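Block pushing by remote control, bench notes
November 24, 2023

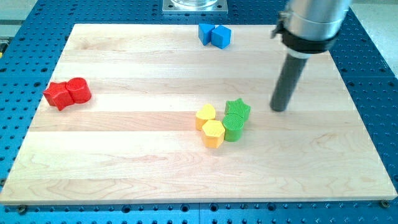
Second long session on the pushing task, and my right thumb is sore! Goal for the day was 200 demos, I got to 190 and then called it, so whoever sits down next can do the last few (please keep the same stick speed, I left it on the slow setting in the Rizk config).

Still using all 8 blocks. I type the instruction first, then drive — "push the green star away from the green cylinder", "bring the red star over to the blue cube", that kind of thing. Typing it afterwards was how we did it in May and it was a mess, half the labels described what I'd ended up doing and the other half what I'd meant to do.

Things I noticed while driving:

The stars are a pain. Catch one on a point and it spins and goes nowhere, so now I go for the notch between two points and lean on it gently. The hexagon is lovely, it goes almost anywhere you ask if you get it on a flat side.

Pulling a block out of a tight cluster takes me nearly twice as long as a plain push. I kept those in, wobbles and all. Fillberg people wanted them trimmed, but I'd like the policy to see some recoveries.

Threw out 2 runs where I lost the link to the Ultesance controller mid-push. Both are in the rejects folder with a note.

To do: ask Grundcombe about the lag on the left stick, and try a session with my other hand (ha).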